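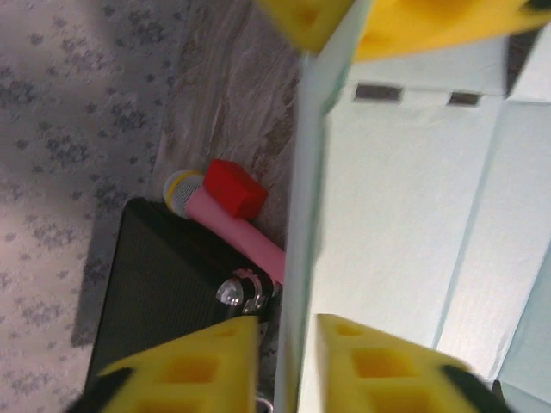
A visita ao laboratório de prótese dentária Homano, em Worcombe, realizou-se a 30/07/2022, em regime de porta aberta para clínicas clientes e técnicos externos. O percurso começou na receção de trabalhos, onde Tülin Uysal apresentou as moldeiras individuais usadas nos casos de desdentado total. A face interna leva recessos de retenção para o material de impressão. A espessura de resina recomendada é de 3 mm, com alívio em cera nas zonas retentivas.

## Receção e desinfeção

As impressões convencionais continuam a representar uma parte relevante das entradas. São passadas por água, desinfetadas por imersão e registadas com o nome da clínica, o material e a hora de chegada. O alginato segue logo para vazamento; os silicones de adição podem aguardar. As impressões sem registo de mordida ficam retidas até contacto com o médico dentista, regra que motivou alguma discussão entre os visitantes.

## Desenho e fresagem

Ozan Saraç mostrou o desenho de uma ponte de zircónia sobre os dentes 14 a 16. O laboratório exige uma secção mínima de conector por tipo de ponte e não aceita reduzi-la por razões estéticas sem confirmação escrita da clínica. A fresagem é feita em seco, com aspiração contínua. As brocas são substituídas por número de unidades produzidas, contado pelo próprio software, e não por inspeção visual.

A sinterização decorre em ciclo longo durante a noite. Existe um ciclo rápido, reservado a coroas unitárias e repetições. Taner Saraç referiu que, nas pontes extensas, a taxa de aquecimento pesa mais na adaptação final do que a temperatura máxima, mas não apresentou medições que o sustentem. Saem do forno, em média, roughly 300 unidades por mês, valor que desce em fevereiro.
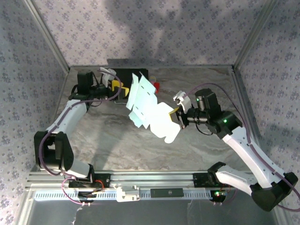

*Braços brancos e pretos sobre o tampo cinzento marmoreado, com cartão dobrado entre eles.*

## Cerâmica e controlo final

A estratificação é manual e fica a cargo de 4 ceramistas. A cor é conferida sob luz normalizada, com a peça humedecida, e comparada com as fotografias enviadas pela clínica. Cada trabalho passa por três verificações antes da saída: pontos de contacto, adaptação marginal no troquel e oclusão em articulador. A adaptação é avaliada à lupa. O relatório segue em papel com a peça.

## Observações

- O troquelado das impressões digitais, impresso em resina, apresentava ligeira folga na base em um dos modelos expostos. Tuncay Ekinci atribuiu-a à pós-cura.
- O fornecedor dos discos de zircónia, Değirmenci, entrega certificado por lote; a rastreabilidade até à ficha do paciente foi demonstrada com um caso anonimizado.
- Ficou por ver a secção de ortodontia, instalada em Carkow.
- Pedida a Hacer Uçar a tabela de tempos de vazamento por material. A enviar por correio eletrónico.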